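Chapter 4
Choosing a Gripper Kit: Reading the Offer Before You Read the Price

By now you have met the motors, the joints and the little bit of math that ties them together, and you may be itching to buy something. Good! This chapter is where we go shopping, slowly and with a pencil in hand.

Our companion through these pages will be the Ondico hand-held kit, sold by Tresham to schools and small labs. It comes as 2 fingers, a set of soft pads and a handle, and the catalog promises a working life of 4,000 grips before the pads need changing. We'll ask what a promise like that means, who tested it, and on what sort of object (a wooden block is a very forgiving thing to pick up, and the people who write catalogs know it).

When you compare kits, begin with the pads. They do the touching, and they wear out first. A spare set costs 17 dollars, and a busy class should budget for more than one. Next, try the kit on something from ordinary life. A thin plastic bottle is a lovely choice: the walls give when you press them, the surface is slick, and the water inside adds weight low down. Ribbed pads pressing on both sides, as on the magenta pair here, have a fair bit of work to do.
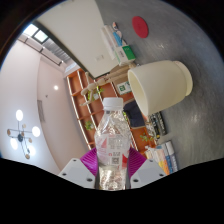 4.1 What Comes in the Box

Before you sign for a delivery, lay everything out on a table and check it against the packing list. Dena, the rival kit we'll meet in section 4.3, packs its screws in a separate bag, so look under the foam too.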